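Why I would keep the letter tax off our children

Print this page
E-mail this article to a friend

Most schools near me now ask that children arrive in reception knowing the alphabet. It is never put as a rule. It comes in a welcome pack, on a sheet headed "helpful things to practise", and parents read it as a test their child can fail before the first Wednesday of term.

I think the sheet should go. I have put two children through it. The elder could recite every letter at four and could not do up his coat. The younger knew the ones in her own name and no others. By the end of the first year their teachers said much the same about both of them.

What the sheet does is move the work of teaching into the home, where it falls unevenly. A parent on early shifts does not have 60 minutes an evening for flash cards. A parent who struggled at school may dread them. I call it a tax because everybody is asked to pay it and some can afford it far more easily than others.

There is also the money. The Bramano starter set costs £90, and the larger one, with the workbooks, is £159. I have seen both bought by people who could not spare it, on the strength of one line in a welcome pack.
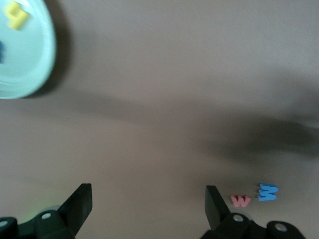

Early reading does not need a kit, and it does not need a timetable. Children pick up letters when the letters are lying about among other things and no one is marking them. A yellow foam shape on a pale blue plate will do. It could be a 5 or it could be an S, depending on how you look at it, and a child of three who calls it a snake has noticed something useful about its curve. Correcting her can wait.

Some teachers will say that a class of mixed starters is harder to run. I accept that. It was always so, and it is what the reception year is for. If more adults are needed in the room, the school should ask the council for them openly, and parents would back it.

I would replace the sheet with two requests: read to your child when you can, and talk to them on the way to school. Both are free.

Print this page
E-mail this article to a friend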